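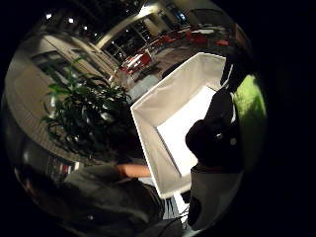
The **Ovura card** was a campus affinity credit card issued by Drukau Savings to students and alumni of Horrocks College, a private four-year school in the town of Wulov. It was offered under a marketing contract that paid the college a fee for each account opened and a small share of whatever was charged. Recruiting was done from folding tables in the student union, where applicants received a T-shirt, a water bottle or, in leaner semesters, a houseplant, usually something green with long pointed leaves and a life expectancy shorter than the introductory rate. The card was withdrawn in May 2018.

## Background

Horrocks had sold its mailing list to outside businesses for years, mostly to makers of class rings. The agreement with Drukau went further. In return for guaranteed annual payments, the college supplied names, home addresses and class years, and allowed its seal to appear on the front of the card. The alumni office described the arrangement as a service to students. The students were not asked to describe it.

The contract also granted Drukau a table at orientation, placed between the line for ID photos and the line for dormitory keys. Few new arrivals could reach their rooms without passing it.

## Terms

The standard Ovura account carried a credit limit of 2438 dollars, a figure the bank never explained and the student paper never stopped printing. No income was required, although applicants were invited to list "expected future earnings" on a line about an inch long. The annual fee was 70 dollars, waived in the first year and mentioned on the back of the form.

Cardholders earned points that could be redeemed at the campus bookstore. A sweatshirt with the college seal required more points than most students could collect before graduation - or, in the view of critics, before default.

## Criticism

Complaints centered on two matters. The first was debt. The campus counseling office began asking about card balances at intake and later ran an evening workshop on budgeting, which Drukau offered to sponsor. The offer was declined after some discussion.

The second was privacy. Students who had asked the registrar to withhold their directory information found that the request did not cover marketing partners, a category defined in the contract and nowhere else. A petition on the subject drew about 175 signatures. The college replied with a letter thanking signers for their interest in the Ovura program, and several of them received an application the same week.

## Withdrawal

Horrocks let the contract lapse after 3 renewals. Its announcement cited "changing student preferences" and made no mention of the petition. Existing accounts were moved to an ordinary Drukau card with the same balance and a picture of a lighthouse. Wulov is inland.

Unredeemed points expired with the program. The bookstore continued to sell the sweatshirt for cash.

## See also

- Affinity marketing
- Directory information
- Student debt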